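Notebook, two-arm cell, software side
October 13, 2020
Kurian branch, planner and perception notes

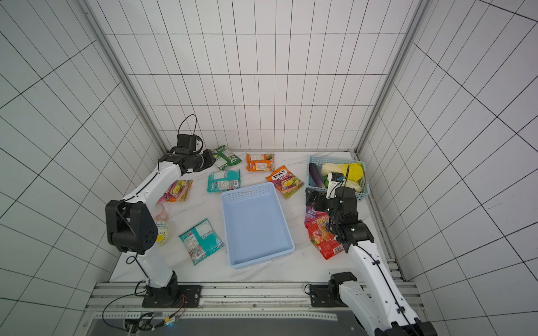
Fixed camera view, snack bags and blue tray. Right gripper low over the red "100%" bag, left gripper near the green one.

Carrying on from the arbitration problem. Short version: the planner (Nodine) treats the two arms as one 12-joint chain plus grippers when the workspaces overlap, and as two separate problems when they don't. The switch between the two modes was decided on target position only. It ignored the elbow. With the left arm reaching to the back of the table the elbow housing stays well forward and to the left, so a target that looks free from the gripper's point of view can still sit under the upper link. Mode test now uses the swept volume of all links, computed from the coarse capsule model. Costs 13 ms per query on the bench PC, acceptable.

Replayed the logged requests through old and new mode test, 3,492 in total. The two disagree on 214. Went through the first 36 of those by hand. In all but two the new answer is the right one. The two bad ones both have the target close to the arm's own base, where the capsule for the base link is far too fat. Need to split that capsule. Have not looked at the rest.

Perception (Edine). Bags are the awkward class. Segmentation is fine on the white marble top, less so where the tile grid on the wall comes into view behind an object, since the black grout lines get picked up as edges. Masked out everything above the table plane using the calibrated back edge. That fixes the walls but also removes the upper part of anything tall at the back, the produce in the basket included. For tray work this does not matter. For basket work it will, so the mask is a config flag, default on, and must be off for any task with the basket as source or target.

Teal bags: two on the table, one with the white label panel showing and one with the nutrition label and barcode up. Edine gives them different class IDs, as the embedding leans heavily on printed detail. Bag identity should not depend on which way up it landed. Tried averaging embeddings over both sides per product. Better on teal, worse on orange, where the fruit-pattern "FOX'S" bag and the other orange one start to merge. Reverted. Next attempt is to keep both sides as separate prototypes and take the nearest, then merge IDs after matching.

Occlusion: the pink cup and the plate with the yellow pattern stand partly behind the left elbow from the fixed camera. The tracker drops objects after a fixed number of missed updates, which is wrong when we know from joint state that a link is in the line of sight. Added a check: project the link capsules into the image, and if the last known mask overlaps, freeze the track instead of ageing it. Frozen tracks keep their collision volume in Nodine. Not yet tested with the cup moved while hidden, and the track will be stale in that case by design.

Grasp approach, right arm. Descent directly above the bag, with the basket close behind. The approach cone was symmetric, so the sampler wasted most of its tries on poses that tilt the wrist back into the basket. Cone is now clipped against known static volumes before sampling. Fewer rejected samples, same planner settings otherwise. Basket is modelled as a solid box for now. An open-topped model can wait until basket picks are on the list.

Release order for the tray is still greedy by distance. With both arms active this tends to send them to the centre together, and Nodine then serialises them, so one arm sits waiting. A one-step lookahead would probably be enough. Hemidden already has a cost term for arm idle time, unused. Check whether it takes per-arm weights before writing another.

To do
- split base link capsule, rerun the 214
- two-sided prototypes for bags
- frozen track: add a timeout and a re-detect once the link clears
- move the wall mask flag from the launch file into the task config
- idle term in Hemidden, read the code first
- joint-state timestamps lag the camera on the left arm only, cause unknown. Log both clocks before changing anything. If it is the driver, leave it for the December rebuild.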